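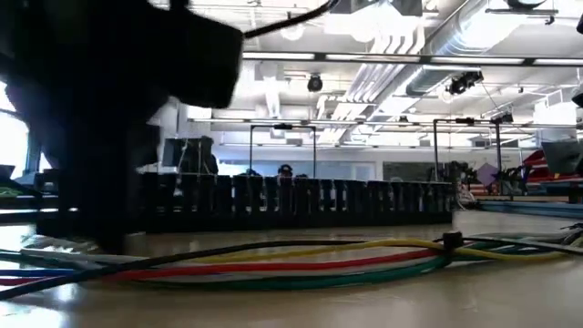

Coloured cables and a black cable carrier on a light tan tabletop.

Shared workrooms are usually judged by what can be bought for them. Budgets are argued over benches, lighting and floor space, and the cables are left to whoever happens to be present when something stops working. It is the view of this column that cabling should be treated as part of the furniture of a room, with a budget line and a person responsible for it.

The case rests on ordinary experience. At the Ritavley workrooms, a review led by Retno Teoh found that members had reported 3,539 minutes of lost bench time over the year, most of it spent tracing one wire among many. The remedy adopted in May was modest. Each bench was given a colour list, kept at the bench itself, and two hours on a Tuesday were set aside for checking it.

Zlatko Petkov, who manages the benches at Drokthorpe, has objected that a loose bundle is easier to alter than a neat one, and that members who must cut eight ties to change a single strand will soon stop using ties at all. The objection is a fair one. A carrier chain suits a run that has been settled; it is a poor home for work that changes from one day to the next. Colour, however, costs nothing to keep in order. Red, green, blue and yellow are of use to the next person only if their meaning has been written down.

We would therefore ask governing bodies to require the written list first, and to leave the question of ties and chains to those who work at the bench.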